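Keeping Canned Drinks in Order

A three-lane can rack stops cans from rolling around the fridge and shows you what is running low. Wipe the rack and set it on a table before you fill it. Loading is easier there than at arm's length inside a cold fridge.

Give each drink its own lane and put the same drink at the front as behind it. Carry the new cans over on a tray.

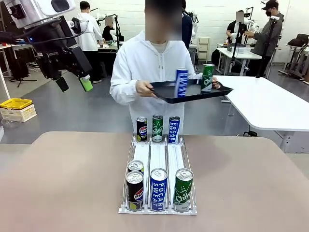 One drink to a lane: Pepsi on the left, Pocari Sweat in the center, Chilsung on the right.

Bring older cans up to the front before adding new ones. If the dates are hard to read, write the month on the lid with a marker. Ours from November still get missed otherwise. Stand the next few cans near the back of the rack where you can reach them.
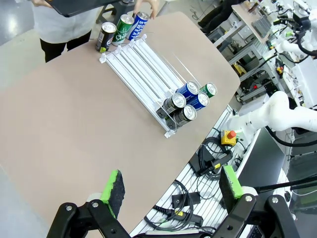

Cans grouped at the front end, with three more standing behind the rack.

Check the stoppers at the front before you move a full rack. Lift it with both hands and keep it level.
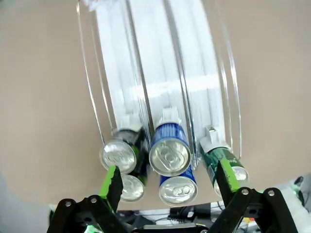 If a lane sticks, take the cans out and wash it with warm water and a drop of dish soap. Dried soda is the usual cause. Let the rack dry fully before it goes back in the fridge. Yaa Arthur does hers every 60 days, and we do ours when we clean the shelves.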